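April walk-through, Alville office, second floor

- [x] Exits clear, both stairwells. Door 102 sticks -- Harries to plane it.
- [x] Extinguishers tagged. The one by room 100 is due next month.
- [ ] Small parts kept in closed boxes. Lids still get left off.
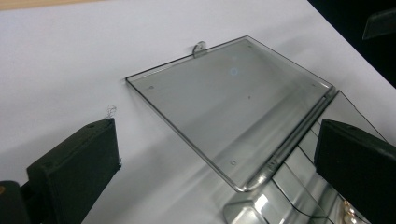 Bascombe asked that the lid item stay open until the next round, and that spare fuses be added to it.

- [ ] Power strips. Two were chained under the window desks. Unplugged one and left a note. 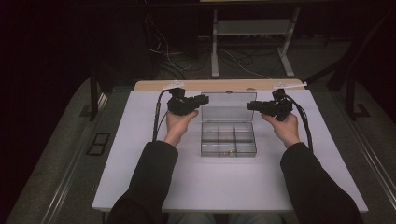

The replacement strip should go straight to the wall outlet, with the cord behind the desk legs.

- [x] First aid kit, 23 items, all in date.
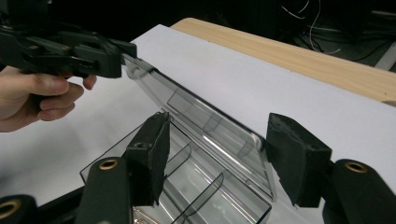

- [ ] Emergency lights. Hall unit dim -- Mastska to change the battery before Sunday.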